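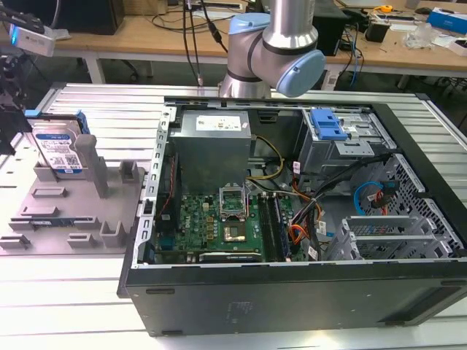 Uma objeção feita à primeira versão deste texto foi a de que o suporte plástico do disco é um detalhe menor, que qualquer técnico retira sem olhar, e que uma seção inteira sobre ele desviaria o leitor do que importa na recuperação de computadores de mesa, isto é, o estado da placa e do processador. A objeção é razoável quanto ao valor das peças. Quanto ao trabalho de bancada, parece-nos mal fundada, e os registros da oficina Vukitz dão motivos para desconfiar dela.

4.2 Retirada de discos em suportes sem parafusos

A literatura de oficina trata a fixação sem ferramentas como um ganho evidente. O guia Florkateo, adotado na Vukitz durante todo o período estudado, reserva duas linhas à operação: pressionar as laterais do suporte e puxar. O protocolo Galbraith, mais extenso em quase tudo, repete a instrução e acrescenta um tempo de referência, sem dizer em que gabinetes foi medido nem se o cronômetro parava com o disco fora da baia ou com o disco fora do suporte. São duas operações distintas. Tratá-las como uma só foi, a nosso ver, a origem de boa parte do otimismo que se encontra nesses manuais.

Dos 1020 gabinetes que passaram pela bancada, 405 traziam pelo menos um disco montado em suporte plástico. Os restantes usavam parafusos, trilhos metálicos ou chegaram sem disco. Nos 405, o registro pede ao operador que anote se o suporte saiu inteiro, se alguma presilha se partiu e se os cabos foram soltos antes ou depois de o disco deixar a baia. O último campo foi acrescentado com o trabalho já em curso, e os primeiros formulários têm de ser lidos com reserva.

Em 47 casos houve presilha partida. Seria tentador concluir daí que o plástico envelhecido é frágil e encerrar o assunto, como faz o relatório interno de Plillurent, que atribui a totalidade das quebras à idade do material. Não encontramos base para isso. A data de fabricação dos gabinetes consta de poucos formulários, e a idade do suporte não consta de nenhum, já que suportes trocam de máquina com facilidade ao longo da vida de um parque de computadores. O que os formulários permitem afirmar é mais modesto: as quebras se concentram nos casos em que o operador puxou o disco com os cabos ainda ligados, ou em que o gabinete estava de pé.

A posição do gabinete merece um parágrafo próprio. Com a torre deitada e a lateral aberta voltada para cima, o operador vê ao mesmo tempo a baia, os cabos de dados e o feixe que vem da fonte. O peso do disco, em muitos modelos, deixa de forçar as presilhas. Com a torre em pé, a mão que pressiona o suporte também o sustenta, e a outra mão costuma estar ocupada segurando o próprio gabinete. O guia Florkateo não menciona a posição. O protocolo Galbraith a recomenda deitada "quando houver espaço", condição que na prática dispensa qualquer um de cumpri-la.

Também o tempo foi medido de modo pouco convincente. Os operadores marcavam o início ao abrir a lateral e o fim ao depositar o disco no apoio da bancada, de modo que a localização da baia, o afastamento dos cabos e a eventual troca de mão entram todos na mesma cifra. Um gabinete com os cabos amarrados de fábrica e outro já mexido por terceiros aparecem lado a lado na planilha, sem nada que os diferencie. Preferimos não reproduzir as médias. Quem as quiser usar deveria antes refazer a medição separando pelo menos três momentos: cabos soltos, disco fora da baia e

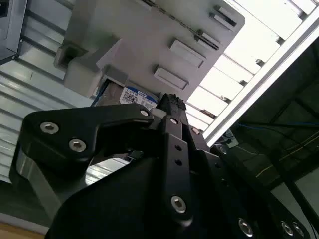 disco fora do suporte, cada um com a sua própria anotação. Sem essa separação, comparar suportes plásticos com trilhos parafusados equivale a comparar hábitos de operador, e a vantagem que os manuais dão ao plástico pode vir inteira da parte do trabalho que nada tem a ver com ele.

Há um segundo problema, menos discutido. O destino do suporte depois da retirada quase nunca é especificado. Na Vukitz, uma parte dos operadores mantinha o disco dentro dele até o teste, outra parte o descartava numa caixa comum, da qual se tiravam depois suportes para a remontagem. A segunda prática economiza espaço na bancada e cria uma dificuldade que só aparece mais tarde, quando um suporte de aparência idêntica entra numa baia para a qual não foi feito. O encaixe parece firme, o disco fica um pouco recuado e o conector não assenta até o fim. Registramos a queixa em vários turnos, mas sem contagem, e por isso não a incluímos na Tabela 5.

O armazenamento intermediário tampouco é neutro. Um disco de 3,5 polegadas apoiado em pé, num gabarito com ranhuras, ocupa pouca área e deixa a etiqueta legível, o que facilita a conferência da capacidade e do código. Deitado sobre a placa de controle, como vimos fazer com frequência no fim da tarde, expõe justamente a face que se deveria proteger. O ganho do gabarito nos parece plausível - os dados para demonstrá-lo é que nos faltam, e o relatório de Plillurent, que o dá por demonstrado, apoia-se na impressão dos operadores.
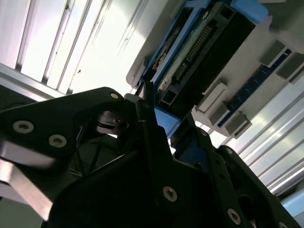
A definição de dano ao conector foi o ponto em que mais divergimos das fontes. O protocolo Galbraith só o reconhece quando há pino visivelmente torto ou ausente, e por esse critério 18 unidades foram separadas para revisão. O número é baixo e costuma ser citado como prova de que a retirada é segura. Duvidamos que o critério sirva para isso. No módulo preto da Figura 3, ainda na moldura plástica azul, os pinos dourados formam uma longa fila dupla ao lado de uma tira verde de placa de circuito; numa peça com esse desenho, um desvio leve num único pino escapa facilmente a uma inspeção feita a olho nu e em ritmo de bancada. A ausência de dano visível deveria ser anotada como tal, e o teste elétrico, que o protocolo torna facultativo, teria de ser obrigatório antes de qualquer afirmação sobre segurança.

Figura 3. Módulo em moldura plástica azul, com conector de pinos dourados em fila dupla.

Resta a questão do sentido da força. Os dois documentos supõem que o suporte saia em linha reta, com pressão igual nos dois lados. Nos gabinetes em que a baia fica encostada ao feixe de alimentação, o lado interno recebe menos curso, e o operador compensa inclinando a peça. A inclinação é pequena e às vezes inevitável. Não sabemos se explica alguma das 47 presilhas partidas, pois o formulário não pergunta de que lado ocorreu a quebra. Um campo adicional bastaria, e sugerimos sua inclusão à Vukitz, com a ressalva de que formulários mais longos tendem a ser preenchidos com menos cuidado, efeito que já se nota nos nossos.

Por essas razões, os valores da Tabela 5 devem ser lidos como contagens de ocorrências anotadas, válidas para uma oficina e para os gabinetes que ali chegaram. Não os extrapolamos para outras linhas de desmontagem. A seção seguinte aplica o mesmo exame à retirada dos módulos de memória, em que as travas são mais simples e os registros, infelizmente, ainda mais escassos.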